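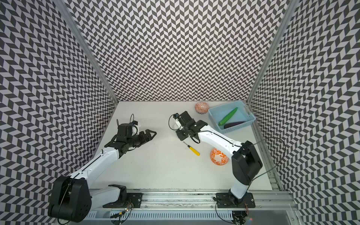

Setting up the play kitchen takes less time than finding all of it. Start with the produce, which in most homes has migrated under a sofa. The cucumber and the eggplant share the light blue basket, and that is as far as the filing system goes. Keep the basket to one side, so the middle of the table stays free for cooking.

By Salamatu Obi
January

Home | Guides | Play Kitchen | Spare Parts | Contact

Section 5: Laying Out the Table

1. Wipe the tabletop. White shows everything, including last Thursday.

2. Put the basket near a wall, at whatever angle it settles. Straightening it is optional and will not last.

3. Place the vegetables in the basket. Do not sort them by color – someone shorter than you has a better plan.

Note: The Skirkuvell parts list runs to 27 pieces. If you have 26, look in a shoe.

4. Bring out the white appliance with the wire handle. Before standing it up, tip it over and check the round black base for crumbs.
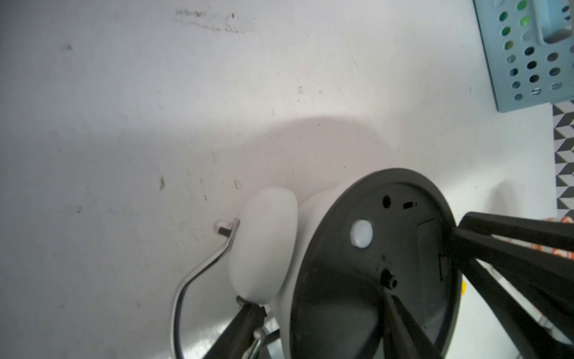

5. Set it down base first and let go of the handle. Should it wobble, turn it a little and try again before blaming the table.

Caution: No real water, soup or juice. Pretend tea is served at any temperature and stains nothing.

6. Call the cook. Your part is over – you are now a customer, and service is slow.

Print this page | E-mail this page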